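Kitchen Arm Tips: Wrist Faults at the Sink

Sep 29, 2022

These notes cover one fault on a counter-height arm used for rinsing and sorting produce. The arm was working from the Gimton routine set, with the Wultlow controller at stock settings. Lies Maes logged the stops and Horațiu Ene did the strip-down. Most of it applies to any arm that reaches over a basin.

The fault

The arm stopped 3 times during the same routine, each time on the lift out of the sink. The controller reported code 215, wrist torque over limit, and held position with the brakes on. Restarting cleared the code. The next lift brought it back.

Code 215 is usually read as an overload. A cucumber does not overload a wrist. The logged torque was rising before the gripper closed, during the approach, so the payload could be ruled out early.

The cause was contact between the wrist housing and the faucet. The faucet had been swapped in April for a taller gooseneck, and the keep-out zone in the kitchen model still had the outline of the old one. The planner took the short path over the back of the basin and the housing pressed sideways on the spout. On two of the stops there was no mark on either part. On the last one the spout had turned in its base and the seal underneath was weeping.

Check the path in the simulator first

Load the kitchen as it stands now, with every fixture at its real height. Step the arm to the pick position and stop it there. Rotate the view until you are looking along the back wall; a front view hides the gap behind the wrist.

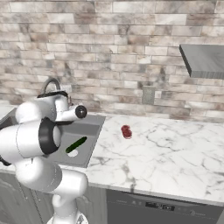
Simulated sink pick, cucumber in the basin. Part of the faucet is hidden behind the wrist at this angle.

If any part of the faucet is hidden from where you are looking, you do not know the clearance. Turn the view and measure it. Do the same for anything overhead, such as a range hood, if the arm travels the length of the counter.

Correcting the keep-out zone

Measure the faucet at its highest point and at the furthest forward point of the spout. Enter both. Then add 100 mm on all sides for the wrist housing. Swing-neck faucets need the full arc of the spout entered, or a fixed rest position that people in the house will keep to - the first is safer.

Save the model under a new name. The Flolatach editor overwrites without asking, and the old outline is useful for comparison if the fault returns.

Rerun the routine at the lowest speed with an empty gripper. Keep a hand on the stop button and keep the other one out of the basin.

After a 215 stop

Do not pull the arm free by hand. The brakes are holding and the load goes into the wrist gears.

Cut power at the wall, then use the brake release, supporting the forearm before pressing it. It drops faster than expected.

Look under the sink for water before restoring power. Check the cabinet floor and the faucet nut, and run a dry paper towel along the supply lines.

Inspect the wrist seal for nicks. The Kassab seal kit fits this wrist and takes a few minutes to install. Grease sparingly. Excess grease ends up in the sink.

Routine intervals

Wrist seal: inspect every 2000 cycles, or after any contact stop.
Keep-out zones: recheck after any change of faucet, rack or soap dispenser.
Torque limit: leave at the stock value. Raising it will stop the code appearing, and the spout will take the difference.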